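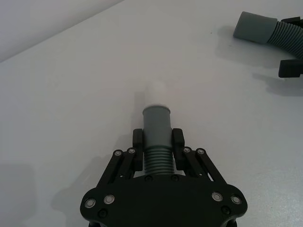

Thread: Is the Gomdale water softener worth it?

Olberg Home Forum > Plumbing and Water

mtan_6
Aug 19, 2018
A salesman came through our street on Saturday and left a quote for a Gomdale softener, $681 plus fitting. He says our kettle and hot water system are being ruined by hard water and we'd make the money back in 3 years. Did anyone in Fanevthorpe buy one? I'm not convinced our water is even hard.

Sidra L
It isn't. I rang the council last winter and the bloke read me the numbers for our end of town. Soft to middling. You don't need a softener, you need a cup of vinegar in the kettle now and then.

keabs
Disagree with Sidra. We're up the hill on the bore supply and the shower screen goes white in a week. Had ours put in last September and the taps have stayed clean. Whether it pays for itself I couldn't tell you.

Sidra L
Bore water is a different story, fair enough. Muchen is on town water though, aren't you?

mtan_6
Town water, yes. He did a test at the kitchen sink with drops in a little tube and it went cloudy. Looked bad, I'll admit.

yutong.k
Those drops are the oldest trick going. Soap in one tube, something else in the other, and your water always loses. Ask him to do it on a bottle from the supermarket and watch him find somewhere else to be. Also ask where the "3 years" comes from. My guess is he's assuming you replace the hot water system every 6 years without one, and I've never met anybody who does.

keabs
Bit harsh. The fellow who did ours was straight with us, and he left the test kit so we could do it again ourselves.

yutong.k
And did you?

keabs
No.

Hanyu F
You can get test strips at Liang Hardware, I think it was a pack of 100 so you could do the whole street. Don't forget salt either – the quote never includes the salt, and you'll be lugging bags of it home for as long as you own the thing.

mtan_6
Salt wasn't mentioned at all. I'll get the strips and post the colour here before I ring him back.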